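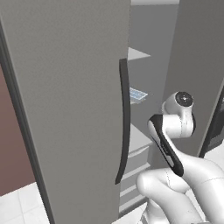
Bonsoir. Je commence par le problème qui m'a pris le plus de temps dans ce projet : ouvrir une porte de réfrigérateur avec un bras monté dans un garage. Laisser la diapo affichée pendant toute l'introduction. C'est le simulateur, avec le bras blanc en bas à droite et le doigt noir de la pince près de la poignée, sans contact pour l'instant. La poignée est longue, fine, légèrement courbe, et montée à la verticale. Cette courbe compte beaucoup pour la suite, il faut la montrer du doigt avant de passer à la diapo 2.

Diapo 2. Le projet s'appelle Bukura. Je le construis chez moi et, le lundi soir, à l'atelier partagé de Bamport, où j'ai accès à la fraiseuse et à l'imprimante grand format. L'objectif est limité : ouvrir la porte, prendre un objet sur une clayette, refermer. Pas de cuisine, pas de vaisselle. Dire tout de suite que la dernière étape ne marche pas encore sur le vrai bras, sinon la question arrive au bout de cinq minutes.

Diapo 3, matériel. Le bras est posé sur un chariot que j'ai appelé Lloyd. Châssis en profilé d'aluminium, roulettes freinées, batterie en bas pour abaisser le centre de gravité. La première version du chariot reculait quand le bras tirait sur la porte. J'ai ajouté 19 kilos de lest et des patins en caoutchouc qui descendent avec un levier. Faire passer un patin dans la salle.

Diapo 4, pourquoi simuler. Mon réfrigérateur sert tous les jours et je ne voulais pas l'abîmer. Le simulateur me permet de lancer 40 essais pendant la nuit et de regarder les échecs le matin. J'ai mesuré ma porte au mètre ruban : hauteur, épaisseur, position de la charnière. Pour la force du joint magnétique, j'ai utilisé un peson de pêche accroché à la poignée. La valeur change selon que la porte vient d'être fermée ou non, et je fais donc varier ce paramètre à chaque essai.

Diapo 5, la trajectoire. Une porte tourne, elle ne vient pas tout droit. Si la pince serre fort et que le poignet reste fixe, soit elle glisse, soit les moteurs forcent. J'ai essayé deux méthodes. La première calcule l'arc à partir de la charnière et le suit à l'aveugle. Elle supporte mal une erreur de position : avec un écart de 4 centimètres sur la charnière, le bras se met en sécurité. La seconde accroche la poignée avec un seul doigt et laisse le poignet souple. Elle est plus lente et c'est celle que j'ai gardée.

Lancer la vidéo sans le son. Si elle ne démarre pas, passer directement à la diapo 7, tout est redit en schéma.

Diapo 7, du simulateur au garage. Les écarts les plus gênants, dans l'ordre où je les ai rencontrés : le frottement du doigt sur la poignée, le jeu dans l'épaule, le sol du garage qui penche. Pour le frottement, gaine thermorétractable sur le doigt. Pour le jeu, j'ai refait la bride à Bamport. Pour le sol, des cales.

Diapo 8, logiciel. Le code de commande s'appelle Karketby. Il tourne sur un portable d'occasion, avec un arrêt d'urgence câblé à part. Insister sur ce point : le bouton coupe l'alimentation des moteurs, il ne passe pas par le programme. Un retard de communication peut atteindre jusqu'à 2 secondes quand le portable chauffe.

Diapo 9, la suite. Fermer la porte en la poussant avec le dos du poignet, puis reprendre la saisie d'objet. Les plans du chariot et le modèle de la porte sont sur la clé USB posée à côté du projecteur. Prendre les questions ici, lumière rallumée.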